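Floral Assistant (Weddings and Events), Wadora Flowers

Location: Guthrie, with travel to venues nearby
Hours: part-time through the summer, full-time from September
Reports to: Hamish Skinner, lead designer

We're looking for someone to join our studio before the fall wedding rush, and we're so excited to meet you! Wadora is a small team of 8 people doing flowers for weddings, anniversaries and the occasional very large birthday. Last year we did 61 weddings, from courthouse bouquets to a barn dinner out at Dernberg with 165 guests and a hanging installation of smilax and garden roses that Hamish still talks about.

You'd be working at the bench most of the time. That means conditioning stems when the deliveries come in (lots of stripping leaves, lots of buckets), wiring boutonnieres, making up bud vases, and learning our bridal bouquets from start to finish. On event days you'll load the van, ride out to the venue with the crew and help set up the arch, the aisle and the tables. Then somebody has to come back at night to take it all down, and we take turns at that.

What you'd be doing in a normal week

Processing flowers and greens and keeping the cooler tidy
Making centerpieces from a recipe sheet
Washing vases (yes, every week, all of us)
Pulling candles, ribbon and stands for upcoming events
Answering the phone when the rest of us have our hands full of eucalyptus
Helping at installs, usually 2 a week in high season

What we'd love to see

You don't need a floral design certificate. Some of our best people came from bakeries, theater props and garden centers. We do want you to have handled flowers for money at least once, even if it was a grocery store counter. You should be able to lift a full bucket, stand for long stretches and be cheerful at 5:30 in the morning, or at least quiet and pleasant about it. A driver's license is a must. Experience driving a cargo van would be wonderful.

An eye for color matters a lot to us. If you have opinions about peach versus apricot, you'll fit right in. We lean toward loose, seasonal work with plenty of texture, and we buy from local growers whenever we can, so the palette changes all the time and you'll get to play with things like hellebores, sweet peas and foraged branches.

Pay and the rest of it

Pay is hourly and depends on experience, with overtime for late teardowns. Lunch is on us on event days. After your first season you'll get a paid place on the bouquet course at Prustau, and you can take home whatever is left in the cooler at the end of the week, which is sometimes a ridiculous amount of ranunculus!

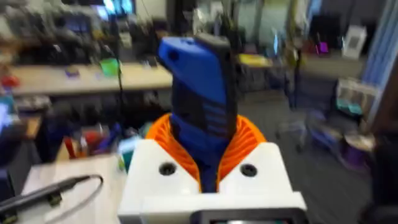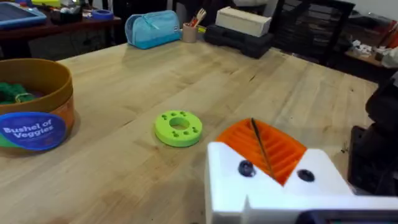
To apply, send a short letter and up to 8 photos of your work to Svyatoslav Zinchenko, our studio manager. Phone pictures are completely fine. Tell us about one arrangement you were proud of and one that went wrong. We'll invite a few people in for a paid trial morning, where you'll make a hand-tied bouquet and a low centerpiece with us and stay for coffee afterward.

Please mention any weekends you already know you can't work. If you've applied before, do apply again, we'd be glad to hear from you.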